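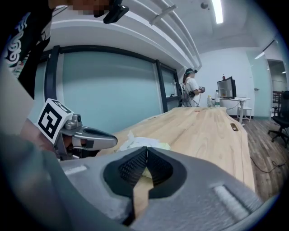
I've been fixing other people's computers out of my shop in Wulton for long enough to know what most of you want: a machine that starts up, a printer that prints, and a phone number where a person picks up. So starting in August, Purba Home Tech is opening a second walk-in counter, in Kendside, right across from the bus stop. It's a much bigger room than the Wulton one, and there'll be plenty of space to sit down with me while I look at your laptop. Come as you are, by the way – a black t-shirt with white swirls on it is about as formal as we get around here.

I kept a log last year (my wife's idea, and a good one). We handled 971 jobs, and 561 of those were slow computers that people were ready to throw out. Please don't throw it out before you call me! Quite often a new drive and a bit more memory will do it, and I'll tell you the price before I pick up a screwdriver.

The Kendside counter will take drop-offs from 8 a.m. to 6 p.m. We'll do repairs, data transfers, home Wi-Fi setup and the thing I get asked for most, which is moving everything from an old phone to a new one without losing the pictures. House calls are still on too, and I'm adding Murden to the route – sorry it took so long, folks.

If you're on our care plan already, nothing changes. All 207 plan members can use either counter at the same price, and your remote help works just like before.

Want to know more, or want to write about us? Stop by the Wulton shop or call and ask for the owner. I'm usually the one who answers.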